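Ziltavel series 2: when is it coming to Mondau, and did Perla Tovar leave?

Started by lampenfieber, 2022-01-03

lampenfieber wrote:
Good evening to all. I finished the first series of Ziltavel during the holidays and I would like to know when series 2 arrives on Mondau. On Sunar it was already shown in the autumn, but I do not have Sunar and I don't want to pay for one more service only for one programme. In my country the Mondau page says only "coming soon", and it has said this for a long time.

My second question is about Perla Tovar. I read that she is not in the new episodes. Is this true? Please no details about how her character goes, if she goes.

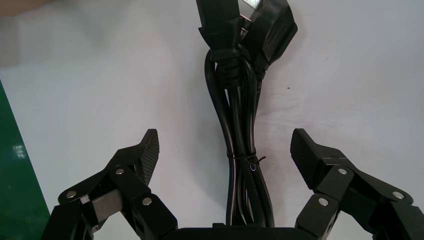
Bundled power cable on a white table

oldmill_jo wrote:
April is what I heard. The first series took that long as well to move from Sunar to Mondau. I have no link, sorry, it was in the newsletter.

Regarding Perla Tovar: she is in it. Less than before.

tea_and_subtitles wrote:
"Less than before" is kind. I won't spoil, but don't get your hopes up. The whole middle part belongs to the ferryman's family now, and I found it very slow.

lampenfieber wrote:
Thank you both. April is a long time, but I can wait. Maybe I will see the first series again with my sister, who stopped after the wedding episode as she could not remember who was cousin to whom. 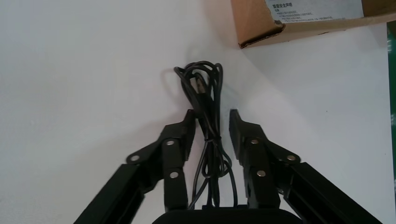 She also complained about the dubbing. I told her to try the original sound with subtitles, and now she says the voices are much better and she only misses half of the picture from reading. For me it was the same at the beginning — after two evenings I no longer noticed it.

harbourlight75 wrote:
I don't agree with the post about the ferryman's family. For me they are the best thing in the new series. Till Stüber as the father hardly speaks and you still understand everything. The salt harvest in episode 8 is better than anything in the first year.

tea_and_subtitles wrote:
He hardly speaks as they didn't write him any lines! Look at Samira Boutros in the same episode, she has to explain the entire land dispute to him and he nods. I like him very much in other things. Here he is wasted.

harbourlight75 wrote:
Then we watched two different programmes. The nodding is the point of the character. He signed the paper and he can't say it to her.
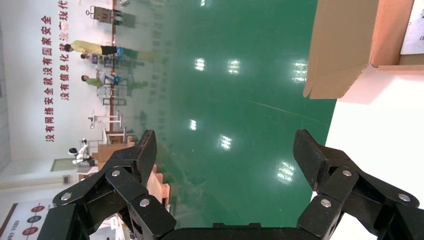

I do admit that the land dispute needs too much explaining. I had to go back to the beginning of that episode to understand why the mill was part of it. But the books by Dalal Hamdan are the same, she goes through the documents for whole chapters, and the people who love the books love this too. If they cut it, everybody would complain.

oldmill_jo wrote:
Please mind the spoilers, he asked nicely. The paper is a rather big one.

harbourlight75 wrote:
You are right, I'm sorry. Can a moderator hide my post?

meesuk_fan wrote:
Small correction for the date. The newsletter said April for the discs, and the streaming was "later in spring". I have kept it. Also the disc box has 11 episodes and Sunar showed fewer, so perhaps Mondau will get the longer cut. It would be the same as with Meesuk, where the longer version came out afterwards and all of us had paid already.
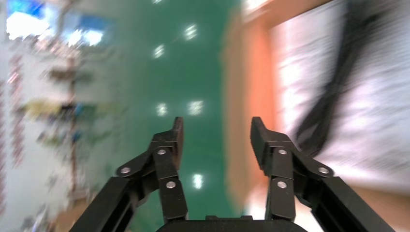
Gripper with everything behind it blurred

lampenfieber wrote:
So it is not even April? That is a pity. Does somebody know if the discs have English subtitles? And don't worry about the spoiler, I read it too fast and I don't know which paper it is.

meesuk_fan wrote:
English and German on the first box. For the second I have seen no list yet. Mỹ Sầm's music is on a separate disc this time, and it costs extra.

tea_and_subtitles wrote:
I would still wait for Mondau. Or borrow the box from harbourlight, who will surely buy it for the nodding.

harbourlight75 wrote:
I have ordered it already.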